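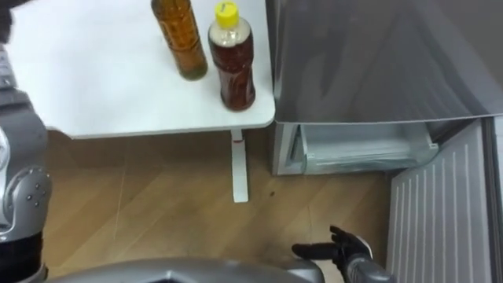 Refrigerator Use in a Shared Kitchen
March, by the Cokis project group

The purpose of this project was to find out how a small shared kitchen could keep its drinks in order without buying new furniture. We worked in the second-floor kitchen at Temthorpe, where the refrigerator stands right next to a white table. Drinks get set down on the table on their way in and out, and many of them stay there.

We kept a log for 17 days. Anyone who opened the refrigerator was asked to mark a sheet — what they took, what they put back, and where they put it down in between. We had hoped for 100 entries and got fewer, mainly from the evening. Of the entries we could use, 40 percent mentioned a bottle left on the table.

Our first idea was a tray at the corner of the table closest to the refrigerator. It was in the way whenever someone needed to set down a bag of groceries, so we dropped it after 2 days. 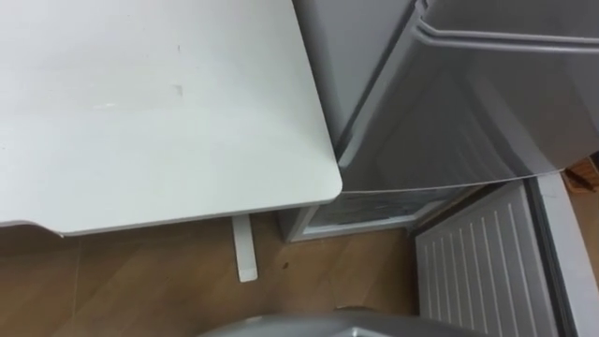

The second idea was to keep that corner clear and give every kind of drink a fixed shelf. We wrote the plan on a card and used the Rai method from our course to compare the log before and after. Fewer bottles were marked as left out, but the second log was short and we can't say how much of the change came from the card.

The lower compartment was not part of the plan. Drikov, the other group on our floor, covered frozen food in its own report. If we did this again, we would start with the shelves and run both logs for the same length of time.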